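Castside kitchens asked to give up some counter

Residents of the Castside building have been invited to spend April clearing their kitchen counters, a campaign the tenants' newsletter is calling a "spring reset" and at least one floor is calling none of its business. Sign-up closes Thursday at noon. By the weekend 51 of the 120 apartments had put their names down.

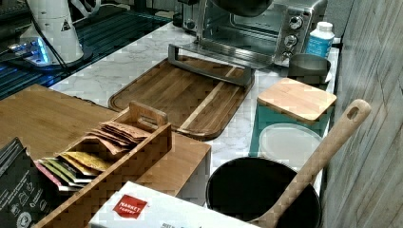

The rules come from Brerik, the housewares swap on the ground floor, and they are stern. Anything not used in a week goes in a cupboard or down to the swap table. Tea has already proved the sticking point. A slatted wooden box with a carrying handle and a row of packets in pink, green and yellow counts as one item under the rules, which several entrants regard as a loophole and have moved quickly to exploit. Wooden spoons may stay out if they are standing in a pot. Lids with no container are to be surrendered, a clause expected to be widely ignored.

Cutting boards are exempt, after a meeting that ran 40 minutes over. So are dish towels, provided they are folded, and a striped one laid on top of an appliance will pass inspection. 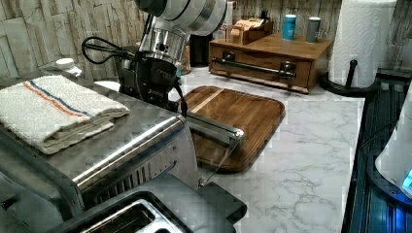 What happens to the castoffs

Brerik will take donations at the side door until 8 p.m. Last year's drive brought in 287 items, including a great many mugs, and around 200 of them went back upstairs with different neighbors. The mugs that remain are still available.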